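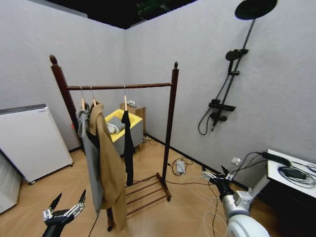
Coat rail and shoe shelf, small room.

Bench hand wanted, Ostus

Small firm, jewellers' and coin dealers' tools, mostly tweezers, ring gauges and pocket scales. Need one more person for checking and packing, start May if poss.

What you'd be doing:
Testing scales against the set weights, 600 a week when busy
Sorting the Katon tweezers by tip, binning bent ones
Packing orders for Pacheco and the smaller shops
Answering the odd email about returns

Good eyes and steady hands matter more than experience. Full training on the gauges, takes 4 days. You must be ok sitting at a bench most of the morning and lifting the odd heavy parcel. Own glasses fine.

Hours 8.30 till 2, some flexibilty round school runs. Paid monthly, paid breaks, staff price on everything in the catalogue (more than 74 lines now). Parking at the back, bus 58 stops outside.

To apply send a short letter to Nazmiye Karabulut at the Stitulard office, no CV neeeded. Say when you could start and whether you can do Christmas cover. Questions about the bench work to Oliwia Ostrowski, mornings best.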